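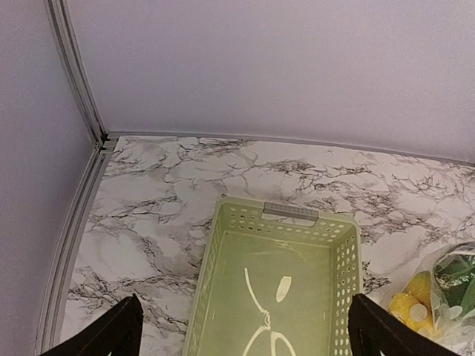 Wrist view, gripper open above the green basket. Produce bag on the right.

Search posts Search

1/ I spend my working days teaching a robot arm by remote control, and people ask me what that means in practice. So I write a small thread. 1 December 2019, a quiet Sunday, good time for it.

2/ The task is simple to say: take the produce out of the bag, put it in the basket. I hold a controller, the arm copies my hand, and everything is recorded. One complete run is one demonstration. Our project is called Vinditz and we started it in May.

3/ The small camera at the wrist sees the two fingers and what is between them. When I drive, I look mostly at this picture. For the first week I looked at the real arm instead, and my runs were bad. The robot has only its cameras to learn from, so I should not use information that it does not have.

4/ Thin plastic film is the hardest thing for me. It shines, it folds, and the edge of the bag is difficult to find from above. With lemons I come down slowly and close the fingers a little, then wait, then close more. With leaves I take a wide grip and accept that it is not pretty.

5/ The basket has its own problem. The rim is raised, and if I come in too low the finger pushes the wall and the whole basket slides away. Now I always go up first, then across, then down. It costs me a few seconds in every run.

6/ The marble pattern on the table looks nice, but the veins are dark and the fingers are dark too. In a small video window I sometimes lose the fingertip against them. I asked for a plain surface for the next round. The answer was no - they want the pattern to stay. I understand it, but my eyes get tired.

7/ Somebody wrote to me: why not move the arm directly by hand? We did this also, on the older Trodamari arm. You hold it and guide it, and you feel the contact very well. But your own hand is in the video all the time, and my shoulder was hurting after 20 minutes.

8/ With the Vetance controller I sit on a chair. There is a small delay and no feeling of force. I had to learn to see the force: the film gets tight, or the basket moves a little. After 3 weeks it became normal.

9/ We have 127 good demonstrations of this task now. I can do up to 7 in one hour if the bag is kind to me. A run where I drop something and pick it up again, we also keep. We only mark it with a different label.

10/ A mistake I made for a long time: I was stopping in the air to think. The robot learned to stop in the air too, in the same place, for no reason. Now I decide the whole path before I press record.

11/ Tomorrow I continue with the leafy greens. If you also do this kind of work, please tell me how you open a bag with two fingers. I still have no good method.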